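On the Care of Shared Allotment Paths

Posted in July by Gayan Siddiqui

The question of who maintains the paths between plots has come up again at Brindell, and I wish to set out my position in writing.

The site has 26 plots. Under the current rules each holder is responsible for half the width of every path that borders his or her plot. In practice this leaves a strip of long grass down the middle of most paths, as each neighbor mows to the line and stops. The main path, which runs 200 feet from the gate to the water tank, borders no plot on its north side and is therefore cut by one row of holders only.

I propose that the main path be taken out of the individual agreements and paid for from the annual fee. Enatness has quoted $474 for the season, with a cut every two weeks until the end of October. The smaller paths would stay as they are.

Some members would prefer wood chips. I have no objection to wood chips on the side paths, but on the main path they make a loaded wheelbarrow very hard to push - particularly on the slope near the tank.
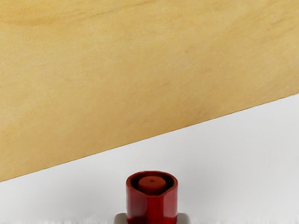 Written comments may be left in the box at the gate before the August meeting. Members who wish to see the full quote may ask me for a copy.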